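Recording Handheld-Object Episodes by Teleoperation

This page covers one task family: the robot holds a flat, light prop in its right hand and moves it through a set of poses over the floor area. It assumes the arms are calibrated and that you have finished the operator sign-off with Tala Qudah. For picking from crates, see the separate Farard task page.

What you need

A robot with the right hand fitted and homed
One operator and one spotter
Props from the Ornero bin
Yellow floor tape
The episode sheet for the day

Step 1. Set out the floor

Lay the tape outlines on the carpet before the robot is powered. Each outline is a target region for the prop tip or for the wrist, depending on the line in the episode sheet. Press the corners down. Loose tape catches under casters and shifts, and a shifted outline means every episode after it has a wrong label.

Do not pull up old outlines in the middle of a block. If the layout has to change, close the block, change the layout, and start a new one with a new layout code.

Step 2. Check the prop

Props are cut by hand and no two match. Write the prop's name into the prop field exactly as it is written in the bin list. Do not correct the spelling. The training split is made by prop name, and in September we lost 17 episodes to a prop that had been entered under two names.

Reject a prop if it is torn at the grip end. A slight curl in the blade or an uneven edge is fine and should be left alone. We want the model to see objects that are not flat.

Step 3. Close the hand

Bring the arm to the ready pose with the palm down. The spotter offers the prop, grip end first, and keeps their own fingers on the far half. The operator closes the hand in two stages: fingers to contact, then thumb. Wait for the spotter to let go and step back past the tape before you start recording.

Set grip force to the low preset. The high preset was tuned for the Ruppert tool handles and will crush light material within a few episodes.

Then tilt the wrist a few degrees each way. If the prop swings or slides, open the hand and repeat the step. A weak grip at the start of an episode gets worse during it, and the reviewer will throw the episode out.

Step 4. Check the view

Look at the head camera stream on the operator screen. The full outline of the prop should be visible, from the fingers to the tip, with at least one tape outline in view. Shelving and crates in the background are allowed. So are people's feet, as long as they stay outside the tape.

Check the cables at the wrist as well. They need enough slack for full rotation and must not cross the fingers.

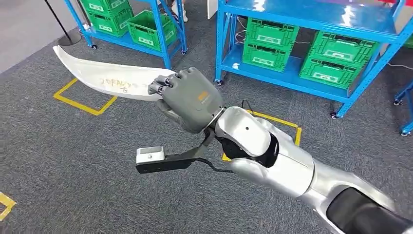 Step 5. Record the episode

1. Read the line from the episode sheet aloud. The spotter repeats it.
2. Start recording and hold still for two seconds.
3. Move to the target at an even speed. Do not stop to correct small errors on the way. Correct them during the approach, in one motion.
4. Hold at the target for two seconds.
5. Return to the ready pose and stop recording.

If you miss the target, finish the motion and mark the episode "miss." Misses are kept and used to train the success classifier. Mark "void" only for a dropped prop, a tracking fault, or a person inside the tape.

Step 6. Vary the start

After every five episodes, change the starting wrist angle. After every ten, open the hand and take the prop again. Early blocks skipped this, and the policy trained on them worked from one grip only. Godfrey Sang's review of the first 409 episodes found 146 with nearly the same grasp. Those are now down-weighted.

Step 7. Close the block

Park the arm, take the prop back with the hand fully open, and upload from the Anbridge station before powering down. Enter the layout code, prop name, operator and spotter. Blocks without a spotter name are not accepted.

Common faults

Thumb does not reach contact: re-home the hand. If it happens again, send the log to Jad Karaki.
Prop rotates in the grip during fast moves: lower the speed limit before touching the force preset.
Wrist stream freezes: void the episode, reseat the cable, and record a test clip before you go on.
Upload stalls: leave the station on and tell Benvinda Carvalho. Do not copy the files by hand.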